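Cledska opens kitchen simulation pack to outside teams

Cledska has put its kitchen simulation pack on general sale, giving teams that train household robots a set of ready-made rooms to practice in before they touch real furniture. The pack, called Dandero, had been limited to a group of early customers until April.

Dandero ships with 60 kitchen layouts. Each one comes with cabinets, drawers and appliances that move on working hinges and slides, and buyers can change wall tile, counter color and door style from a settings file. The base license covers five users at one site. Larger groups have to ask for a quote.

Oksana Melnychuk, who leads the product at Cledska, said most requests from early customers had been about cabinet doors. "People wanted the handles right," she said. "A thin bar handle and a round knob are different problems for a gripper, and they wanted to switch between them without rebuilding the room."
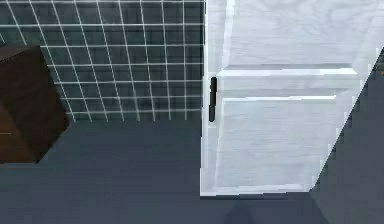
The release adds three new handle types and lets users set how stiff each hinge is. It also records every run, so a failed attempt can be played back from the robot's own viewpoint or from a fixed camera elsewhere in the room.

Skanton, a small firm working on a kitchen helper arm, has been using the pack during the early period. Tolera Negash, an engineer there, said the company's door-opening program now succeeds in 97 percent of its simulated runs. Results on real cabinets are lower, and Skanton is not publishing them yet.

Negash said the pack was easy to install but had some rough spots. Edges can look jagged at the lower picture settings, and shadows slow things down on older graphics cards. He would also like more cluttered counters. "Real kitchens have stuff everywhere," he said.

Melnychuk said a set of loose objects is in the works, along with sinks that have moving faucets. Current license holders will get both as a free update. Sales outside North America are being handled by Michalík, which also offers setup help and a half-day training course.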